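Rechercher un produit, une référence OK

Falimside, poste de manipulation à deux bras sur table
Référence 412
Fabricant : Letard
Disponibilité : sur commande, démonstration sur rendez-vous à l'atelier de Tovberg

Le Falimside est un poste de travail fixe composé d'une table à plateau blanc, de deux bras robotisés montés du même côté et d'une armoire de commande séparée. Il est destiné aux laboratoires, aux écoles techniques et aux bureaux de méthodes qui veulent travailler sur la manipulation d'objets légers à deux mains : feuilles, disques, petites pièces plates, boîtes, textiles de petit format. Il n'est pas prévu pour la production en cadence ni pour des charges lourdes.

Le poste est vendu complet ou sans table. Dans le second cas, le client fournit un plateau mat, clair, rigide et de niveau. Un plateau brillant gêne la vision sous éclairage direct, et nous le déconseillons.

Composition

Deux bras articulés métalliques, avec embase et visserie de fixation
Deux pinces à deux doigts, à choisir dans les modèles clairs ou noirs
Armoire de commande et faisceau de câbles
Caméra de tête sur mât, orientée vers le plateau
Arrêt d'urgence filaire
Logiciel de pilotage et licence pour un poste
Notice en français, version papier et version numérique

Les pinces

Les bras acceptent des pinces différentes à gauche et à droite. C'est un choix courant chez nos clients, qui gardent une pince qu'ils connaissent d'un côté et en essaient une autre en face. Le changement se fait à la main avec la clé fournie, bras à l'arrêt et alimentation coupée. Après un changement, il faut refaire la mise à zéro de l'ouverture dans le logiciel. L'oubli de cette étape est la première cause d'appel à l'assistance : la pince se ferme, mais pas assez, et la pièce glisse.

Les doigts sont des pièces d'usure. Ils se commandent par paire. Pour le papier et le carton fin, prendre les doigts à extrémité étroite. Pour les disques et les palets posés à plat, les mêmes doigts conviennent à condition de descendre de part et d'autre de la tranche et de ne pas chercher à pincer par le dessus.

Le câble de la pince doit garder une boucle libre au niveau du poignet. S'il est tendu quand le bras est au repos, il sera arraché ou pincé en fin de course. La notice donne la longueur à laisser selon le modèle.

Implantation

Prévoir un mur uni ou un panneau derrière la table. Un fond chargé (étagères, affiches, fenêtre) ne bloque pas le fonctionnement mais rend les réglages de caméra plus longs. La table se pose contre le panneau, les bras du côté de l'opérateur. Laisser un passage libre sur les deux côtés pour accéder aux embases.

L'éclairage d'un bureau ordinaire suffit. Les bras font de l'ombre sur le plateau et cela ne se supprime pas complètement. On la réduit avec une deuxième source placée en hauteur, du côté opposé à la première.

Le poste se branche sur une prise domestique avec terre. Il ne demande pas d'air comprimé.

Journée portes ouvertes à l'atelier de Tovberg

Le Falimside a été présenté au public le jeudi 6 février 2025, lors de la journée portes ouvertes de l'atelier. Les visiteurs ont été reçus par groupes, avec un passage de 30 minutes devant le poste. Silviu Filip, responsable des essais chez Letard, a conduit les démonstrations et répondu aux questions techniques.

Le programme comportait 3 parties. La première portait sur la mise en route : alimentation, contrôle des voyants, prise d'origine des bras, vérification de l'arrêt d'urgence. Plusieurs visiteurs ont demandé à appuyer eux-mêmes sur l'arrêt d'urgence, et c'était prévu. Le redémarrage après un arrêt passe par une confirmation à l'écran, puis par un retour lent des bras à leur position de repos.

La deuxième partie portait sur le travail à plat. Les exercices se font avec peu de matériel : une feuille de papier au centre du plateau, des disques sur le côté. On demande aux bras de prendre un disque, de le passer d'une pince à l'autre, de le reposer à un endroit désigné, de tenir ou de déplacer la feuille. Ce sont des gestes simples à décrire et assez longs à régler. Une feuille n'a presque pas d'épaisseur, elle glisse, elle se relève aux coins. Un disque posé à plat offre peu de prise. Silviu Filip a montré comment la hauteur d'approche se règle par petits pas et pourquoi il faut la reprendre quand on change de plateau.

La troisième partie était réservée aux questions. Les plus fréquentes sont reprises plus bas.

L'entreprise Coman, qui utilise un poste depuis le mois d'août pour la formation de ses techniciens, avait envoyé une équipe. Elle a présenté sa façon de ranger les exercices par difficulté et prêté son cahier de suivi, que les visiteurs ont pu consulter sur place. Nous avons repris une partie de cette progression dans la nouvelle notice, avec son accord.

Questions posées pendant la visite

Peut-on utiliser un seul bras ?
Oui. Le second se met au repos dans le logiciel et reste replié. Il n'est pas nécessaire de le démonter.

Les deux bras peuvent-ils se toucher ?
Le logiciel gère une zone commune au milieu de la table et empêche un bras d'y entrer quand l'autre s'y trouve, sauf en mode coopératif. En mode coopératif, la vitesse est limitée. Les premières séances doivent se faire dans ce réglage, avec un opérateur à portée de l'arrêt d'urgence.

Faut-il savoir programmer ?
Pas pour les exercices fournis. Pour en créer de nouveaux, il faut compter une journée de prise en main. Le guidage à la main est possible sur les deux bras.

Quel est le bruit en fonctionnement ?
On peut parler normalement à côté du poste. Le ventilateur de l'armoire s'entend davantage que les bras.

Que faire des traces sur le plateau ?
Les feutres et crayons utilisés sur papier laissent parfois des marques qui traversent ou débordent. Nettoyer avec un chiffon humide, sans solvant. Les tampons abrasifs rendent la surface brillante par endroits et sont à éviter.

La table peut-elle être déplacée ?
Oui, embases déposées. Après déplacement, refaire le niveau et l'étalonnage de la caméra.

Livraison et mise en service

La livraison se fait en deux colis sur palette. La mise en service par un technicien Letard est comprise pour la version complète et en option pour la version sans table. Elle comprend le montage, l'étalonnage et une séance de formation pour deux personnes. Le client doit avoir dégagé l'emplacement et vérifié la prise avant l'arrivée du technicien.

Les pièces d'usure (doigts, câbles de pince, patins de table) sont tenues en stock à Tovberg. Les autres pièces sont commandées à la demande.

Demander une démonstration

Les démonstrations se font à l'atelier, par groupe de six personnes au plus. Indiquer dans la demande les objets que vous souhaitez manipuler, leur poids et leur matière. Vous pouvez les apporter. Les objets en verre, les lames et les récipients remplis ne sont pas acceptés sur le plateau pendant les visites. Pour le reste, nous préparons le poste à l'avance avec les pinces qui conviennent.
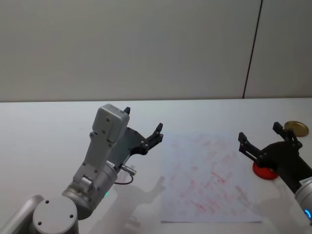

Pour un essai sur vos propres pièces, prévoir une demi-journée. Le compte rendu d'essai est envoyé par courrier électronique, avec les réglages retenus pour chaque pince.

Contact | © 2025 Letard, atelier de Tovberg | Retour en haut de page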